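About Wekura

Wekura builds separation systems and payload adapters for small launch vehicles. The company was started by Golshifteh Alipour, who had spent her earlier career on stage separation hardware and wanted to work on the smaller end of the market. She still runs the engineering group and signs every test report before it leaves the building.

Our main product is the Skonell ring, a clamp band that holds a satellite to the upper stage during ascent and lets it go on command. It comes in two sizes. Both use the same release mechanism and the same electrical connector, so a customer can change size late in a program without rewriting the interface document.
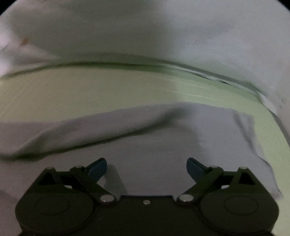
Design, assembly and inspection are done at our Hokelska site. Vibration and shock testing takes place at Quezada, where we keep two shaker tables and a vacuum chamber. Each flight ring goes through three release tests before shipment – one at room temperature, one hot and one cold. Test data is delivered with the hardware in plain text files, along with the torque record for every fastener.

We also take on outside test work when the schedule allows. Requests should include the mass of the unit, its mounting pattern and the load levels required. The Quezada site closes for calibration in July.

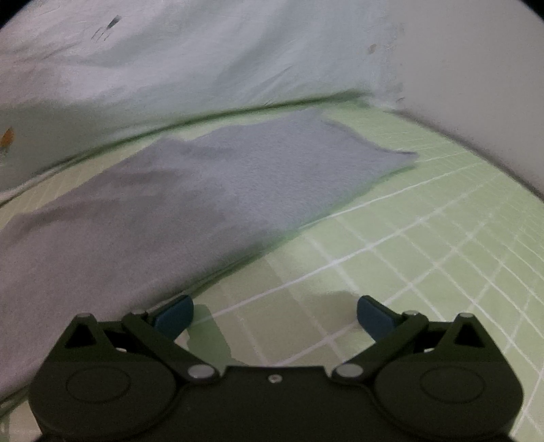 Company Profile, Issue 2, page 3

Wekura is privately held. Engineering questions go to the Hokelska office, which answers the phone from 8:00 a.m. Drawings of the current Skonell interface are sent on request after a short export control form has been completed.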